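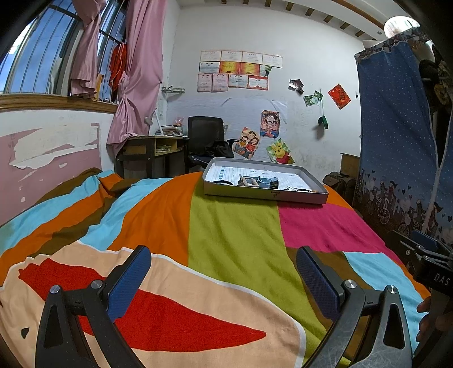
Zemthorpe has made bedding for longer than it has made anything else, and once a year, in June, the Donati mill lets the public in to watch. I paid $8, got a paper wristband, and was told not to touch the looms. I hadn't planned to touch the looms. After that I thought of little else. The showroom comes first, which is clever, as you still have the feeling in your feet. Donati doesn't believe in beige. My bed at home already has lime green, orange and magenta fighting it out in curved stripes, so I felt among friends, but the couple behind me went very quiet in front of a purple duvet.

Our guide was Benedetta Barbieri, who has worked in the print room long enough to shout over it without seeming to raise her voice. The big printer, a Drindov, puts down one color at a time and runs 50 yards between checks. She stopped it once to show us a smear I couldn't see. She could see it fine. The whole stretch went off to be cut into dust rags, and a man in our group asked if he could buy it. He could not.

Dyeing is downstairs and smells like a wet dog in a swimming pool. The vats hold 1,350 gallons each and there's a laminated sign asking you not to lean over them, with a drawing of a person who did. Ryota Sekiguchi mixes the shades. He let us guess which of two oranges was the right one, and we voted firmly for the wrong one, then argued with him.

Lunch was a cheese roll in the loading bay. The seconds shop opened at one, and people who had been yawning through thread counts moved like sprinters. I came away with a pillowcase from the discontinued Rundeda line, 70 percent off on account of a crooked hem, and a second one I don't remember picking up. Parking is on the grass behind the boiler house. Wear shoes you don't like.

Posted in June by the author
Contact | Copyright, all rights reserved | Back to top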